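Notes from the Coffee Corner
12/5/22

Well, we've made it to December, and my inbox is full of one question: what should I be drinking now that it gets dark before supper? I'm so glad you asked, because I've been drinking far too much coffee this month and I have opinions (my husband has asked me to put them in the newsletter so he doesn't have to hear them anymore).

First up is the new winter roast from Brasetti. I was ready to be grumpy about it, since last year's tasted like someone had dropped a cinnamon candle in the bag. This one is lovely! It's a dark roast with a bit of dried cherry in it, and it holds up to milk without going flat. I had it black for three mornings in a row and then gave in and added cream, and I think cream wins.

If you brew it at home, go a little coarser than you think you should. My first pot was too fine and came out bitter enough to wake the neighbors. I also let it sit for five minutes in the French press, a minute longer than usual, and that seemed to round it out.
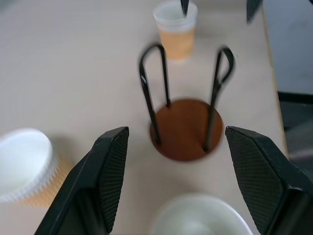 I've gone back and forth on the Hiebert decaf. A lot of you love it, and I keep trying to love it too. It's smooth and it doesn't have that papery taste so many decafs have, but by the bottom of the cup I always feel like I've been reading a book with the last chapter missing. Where it really does shine is in baking. I swapped it into my chocolate sheet cake (same amount, brewed double strength and cooled) and it was the best one I've made in years. We ate it after dinner and everybody slept just fine.

A few people wrote in after the last newsletter to tell me I was wrong about flavored syrups. I've read every one of those emails, and I'm still wrong, apparently, but I did go out and buy a bottle of the Tastum hazelnut to be fair about it. One small pump in a big mug is very nice. Two pumps and my teeth hurt. That's as far as I'm willing to move on this subject – please send cookies instead of emails.

One more thing on milk before I forget. If you're frothing at home with one of those little handheld wands, use a taller cup than you need. I've cleaned the front of my toaster more times this month than in the whole rest of the year. Whole milk gives me the best foam, oat milk comes close if you get the kind made for coffee, and almond milk and I are not on speaking terms.
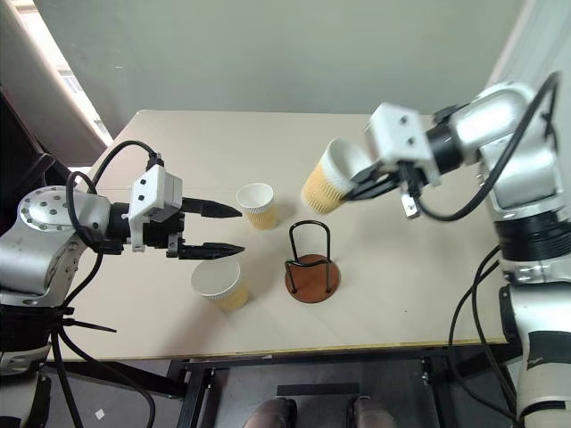 Coming up in January

The cupping evenings are back! We'll be in the upstairs room at Stirmont again, with the good chairs. It runs 45 minutes, though last time we all stayed on talking until they started turning off the lights. Come hungry, skip the perfume, and bring a mug you like for afterward. We'll start with the light roasts and work our way down to the Brasetti, and I'll bring the sheet cake if I can keep it safe at home that long.

Just reply to this newsletter if you want a seat. If you've got a favorite bag you'd like the rest of us to try, tell me what it is and I'll put it on the list.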